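I came to the Chae recorder wanting a kinder way of gathering demonstrations for our kitchen tasks, the old keyboard controls having given me sore wrists and some very jerky examples. It's a simulator add-on with a hand controller, and I've now lived with it through most of August - long enough, I think, to be fair to it.
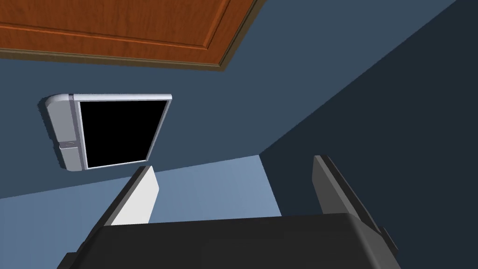
Setting up took me 19 minutes, and most of that was my own dithering over folders. You move the arm, press once to start an episode and once more to save it, and there's a lovely undo for the runs you'd rather forget (I have plenty!). My total so far is 1,452 saved episodes.

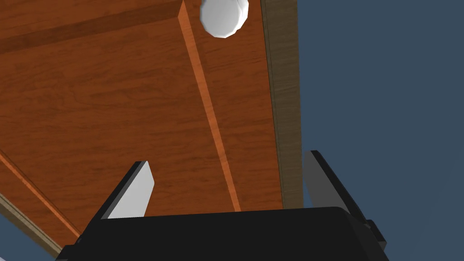

Kaltville Robot Learning Club

Cupboards are where I got fussy. The wrist view is recorded along with the joint positions, and close to a door you do have to learn to trust it, so I'd keep the room view open on a second screen if you have one. Angus Ngata, who shares the Imholm task set with me, flies by wrist view alone and is a good deal quicker. 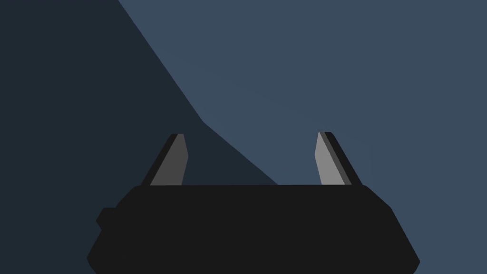
Wrist view, gripper open

My one real grumble is idle time. The recorder keeps every moment you spend hovering and thinking, and a learner fed on that will happily hover too. Trimming is done by hand, episode by episode, and it's dull work. Grirnatar's older tool did this for you, and I do miss it. 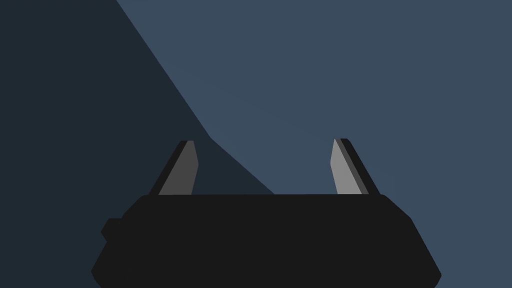 Another wrist view, nothing in the fingers

Still, I'd buy it again. The controller is light, the files load without fuss, and the manual is short and friendly. I'd give it 3 stars for the trimming and five for everything else - do try the left-handed layout, even if you're right-handed.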